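비다노, 로봇팔 동작계획 툴킷 '절리' 4번째 버전 공개… 가림 환경 시뮬레이션 대폭 강화

로봇 소프트웨어 업체 비다노(Bidano)가 동작계획 툴킷 '절리(Jirley)'의 4번째 버전을 내놨다. 핵심은 가림이 심한 공간에서의 접근 경로 계산. 팔걸이, 난간, 바구니 테두리처럼 그리퍼 앞을 막는 구조물이 있을 때 팔이 어디로 들어가야 하는지를 계획기가 직접 따진다. 이전 버전은 장애물을 단순 상자로 근사해서 계산했다. 빠르긴 한데 좁은 틈이 전부 막힌 걸로 나오는 문제가 있었다.

이번엔 충돌 모델을 두 단계로 나눴다. 멀리 있을 때는 여전히 거친 모델, 목표물에 가까워지면 메시 기반 정밀 모델로 전환. 전환 시점은 사용자가 설정 파일에서 바꿀 수 있다. 기본값은 200밀리미터. 회사 측은 "대부분의 사용자는 건드릴 필요가 없다"고 밝혔다. 다만 손목이 긴 팔을 쓰는 경우엔 값을 키워 보라는 권고가 릴리스 노트에 붙어 있다.

검증용 장면 묶음도 같이 나왔다. 이름은 '클릴사이드(Clilside)'. 가정집 실내를 본뜬 렌더링 장면 500개로 구성됐고 물체 위치와 조명, 바닥 재질을 무작위로 바꿔 가며 돌릴수 있다. 탁자 위 물체 집기 같은 쉬운 장면은 일부러 줄였다고 한다. 대신 의자 좌석, 선반 안쪽, 서랍 뒤편이 늘었다. 무작위 시드는 장면별로 고정 가능. 같은 조건에서 계획기 두 개를 나란히 비교하려는 쪽에서 요청이 많았던 기능이다.

인식 쪽도 손을 봤다. 그림자를 물체 경계로 잘못 잡는 오류가 오래된 골칫거리였는데, 깊이 값과 색상 값을 따로 평가한 뒤 합치는 방식으로 바꿨다. 광택 있는 바닥에서 생기는 반사도 같은 경로로 처리한다. 어두운 물체가 어두운 배경에 놓인 경우는 아직 약하다. 릴리스 노트의 '알려진 문제' 항목 맨 위에 그대로 올라가 있다.

저장소 기준으로 이번 버전에 반영된 변경은 1,191건. 상당수는 문서 수정과 테스트 코드다. 설정 파일 형식이 바뀌어서 이전 버전 프로젝트는 변환 스크립트를 한 번 돌려야 한다. 변환 전 백업은 필수. 사용자 정의 그리퍼를 등록해 둔 프로젝트는 손가락 간격 항목을 수동으로 다시 적어야 하는데, 이건 다음 패치에서 자동화할 예정이라고.

시각화 도구도 바뀌었다. 계획된 경로를 재생하면서 어느 링크가 어느 물체에 가장 가까운지 시점별로 띄워 준다. 예전엔 로그를 따로 뽑아서 봐야 했다. 등나무 의자 장면이 대표 예제로 들어갔다. 흰색 로봇팔이 위에서 넘어와 좌석에 놓인 어두운 상자 바로 위에 그리퍼를 세우는 구도인데, 앞쪽 테두리가 상자 일부를 가리고 옆에는 가지가 뻗은 작은 물체까지 있어 손끝 여유가 넉넉하지 않다.

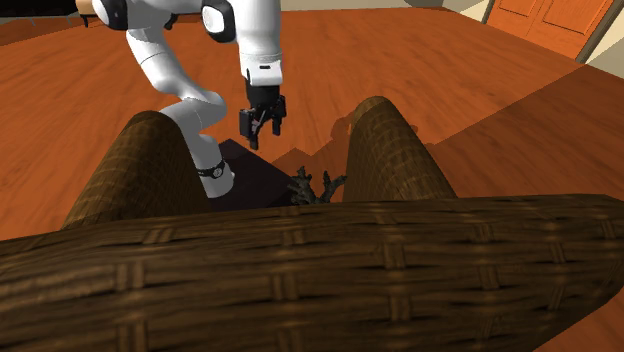

재생 속도 조절과 구간 반복도 지원한다. 경로가 실패하면 마지막으로 유효했던 자세에서 멈추고 실패 사유를 코드로 남긴다. 충돌인지 관절 한계인지 시간 초과인지 구분이 된다는 얘기. 이전에는 셋 다 그냥 '계획 실패'로 찍혔다.

외부 연동은 라마사미(Ramasamy) 제어기가 먼저다. 계획 결과를 제어기 형식으로 바로 내보낼 수 있고 속도 제한값도 함께 넘어간다. 다른 제어기용 플러그인은 10월 이후 순차 공개. 구체적인 목록은 아직 안나왔다.

툴킷 본체는 기존과 같은 조건으로 무료 배포된다. 클릴사이드 장면 묶음은 용량 문제로 별도 내려받기. 비다노는 설치 안내와 변환 스크립트 사용법을 홈페이지 개발자 게시판에 올려 뒀고, 오류 신고도 같은 게시판에서 받는다.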